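Audience Revenue Analyst (Print and Digital Subscriptions)

Setby Regional News
Department: Reader Revenue
Reports to: Vikas Nigam, Director of Reader Revenue
Type: Full time, permanent
Location: Setby main office, with up to two remote days per week

About the position

Setby publishes a daily newspaper, a weekend edition and a website with a metered paywall. Reader revenue overtook advertising revenue at the company some time ago, and the two halves of it behave differently. Print subscribers are older, stay longer and pay more. Digital subscribers arrive in bursts, often on an introductory rate, and a large share leave when the rate ends. The analyst in this position measures both groups, reports on them in the same terms, and recommends changes to price, offer length and renewal contact.

The position is new. Until now print circulation reporting has been done in the distribution department and digital reporting in the product department. The two used different definitions of an active subscriber, and the totals could not be added together. A single definition has now been adopted. The first task for the person hired is to apply it to the historical records, going back to the launch of the paywall, and to document every place where the old figures change.

This is not an editorial position. The analyst does not assign, edit or rank stories and has no say over which articles sit behind the meter. The newsroom receives the same monthly report as the business side and decides for itself what to do with it.

Duties

Maintain the subscriber ledger, which combines print delivery records, digital account records and bundle records. A bundle is one household paying one price for both products. It is counted once.

Produce the monthly starts and stops report. Starts are broken out by offer, by channel and by the page on which the purchase began. Stops are broken out by voluntary cancellation, failed payment, expired card and death or relocation where known.

Run price tests. A typical test assigns renewing subscribers to two price levels and follows them through the next two billing cycles. The analyst writes the test plan before the test begins, including the measure that will decide it and the date on which it will be read. Tests are not read early.

Forecast print volume by delivery route. The press schedule and the carrier contracts both depend on this forecast, and an error in either direction costs money. Route-level history is complete for 56 of our routes. The remaining routes were redrawn in a consolidation and will need to be estimated from address records.

Review the print-only material. The weekend edition carries a puzzle supplement, a full local television grid and a page of reader letters, none of which are published online. We would like to know whether these keep print subscribers in place or are simply liked by people who would have stayed regardless. We do not have a good method for this yet. Applicants who have worked on a similar question should say so in the cover letter.

Answer requests from the newsroom, the advertising desk and the customer service desk. Most are small. A shared queue is used, and requests made in the hallway are entered in the queue before they are worked.

Systems

Subscriber accounts are held in Lasero, which handles billing, renewals and the paywall meter. Print delivery is run from an older route management program called Mishra, which exports fixed-width text files overnight. The two are joined by address and by an account number that has changed format twice. Much of the daily work consists of checking that join. Asex, the reporting layer, sits on top of both and produces the dashboards used by department heads. 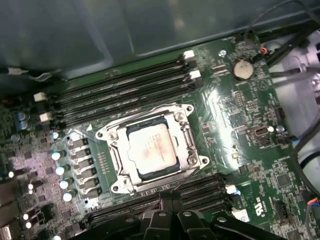
The analyst is expected to write SQL against a read-only copy of the subscriber database and to use either Python or R for anything that SQL does poorly. Spreadsheets are used for distribution of results but not for storage. All queries behind a published figure are kept in version control, with a short note stating who asked for the figure and what it was used for.

The overnight load finishes at 5 a.m. on a normal day. When it fails, the analyst is the second contact after the systems desk. The systems desk restarts the load - the analyst decides whether the resulting figures can be released. There is no on-call duty outside working hours.

Required qualifications

Experience in subscription, membership or circulation analysis. The industry is less important than the type of work. People who have done this for magazines, public radio, software, gyms or utilities have all been interviewed here before.

Working knowledge of SQL, including window functions and date arithmetic. Applicants will be asked to write queries during the interview, with reference material available.

Understanding of survival analysis or another method for handling subscribers who have not yet canceled. Average tenure computed only on people who have left is the most common error in our old reports, and we want someone who would have caught it.

Clear written English. The monthly report is read by editors, who will query any sentence that can be read in more than one way.

Care with personal records. The analyst has access to names, home addresses and reading history. Reading history is not released to anyone outside the department in a form that identifies a household, including to other parts of the company.

Useful but not required

Familiarity with audited circulation rules, in particular the treatment of discounted, sponsored and school copies.

Experience with carrier or mail delivery data.

Some exposure to experimental design beyond a simple two-group test. Households on the same street talk to each other about what they pay for the paper, and this affects our results more than we would like.

A degree in statistics, economics or a related subject. Equivalent work experience is accepted in full.

Working arrangements

The reader revenue department shares a floor with customer service. Standard hours are 9 a.m. to 5:30 p.m. with an hour for lunch. Start and finish times can be moved with the agreement of the director. During the first month the analyst works on site every day in order to learn the delivery side, including one early morning at the loading dock when the weekend edition goes out.

The position has no direct reports. It works most closely with Madhu Dwivedi, Circulation Operations Manager, who owns the route data and approves any change to it. Disagreements over a figure between circulation and reader revenue are settled by going back to the source record. Where the source record is missing, both figures are published with a note.

Pay and benefits

Pay is set on the company's published scale for senior analysts. The scale is sent to every applicant invited to a first interview, together with the step at which we would expect to hire. Benefits include health and dental coverage, a retirement plan with an employer match, paid vacation, paid parental leave and a free subscription in either format. The position is outside the newsroom bargaining unit.

Moving costs are covered up to a fixed limit for applicants coming from outside the delivery area. Please state in the cover letter whether this would apply.

Selection process

Applications are read by the director and the circulation operations manager separately, and their notes are compared afterward. Applicants who meet the required qualifications are invited to a telephone interview. This covers past work and gives the applicant a chance to ask about the systems.

The second stage is a practical exercise carried out at the office or over a shared screen. The applicant is given a cleaned extract with no real names or addresses in it and is asked to explain a drop in renewals. There is more than one defensible explanation. The exercise is assessed on how the applicant tests each one and on what they say they cannot determine from the extract. No preparation is needed, and no unpaid work is assigned to be done at home.

The final stage is a meeting with the director, the circulation operations manager and one editor. References are taken up after this meeting, with the applicant's permission.

All applicants receive an answer. Those who completed the practical exercise may ask for written comments on it.

How to apply

Send a resume and a cover letter of no more than two pages through the careers page, marked for the attention of Vikas Nigam. The cover letter should describe one piece of analysis that changed a decision and one that turned out to be wrong, with a short account of how the error was found. Work samples are welcome if they can be shared without breaching a confidentiality agreement. Links to public code are acceptable in place of a sample.

Applications close at the end of September. Telephone interviews may begin before the closing date, but no offer will be made until all applications have been read.

Questions about the delivery data or the route forecast may be addressed to Madhu Dwivedi through the same page. Questions about pay, benefits or workplace adjustments for the interview go to the personnel office, which does not share them with the hiring panel.

Setby hires without regard to race, color, religion, sex, national origin, age, disability, veteran status or any other status protected by law. Former carriers and customer service staff are encouraged to apply.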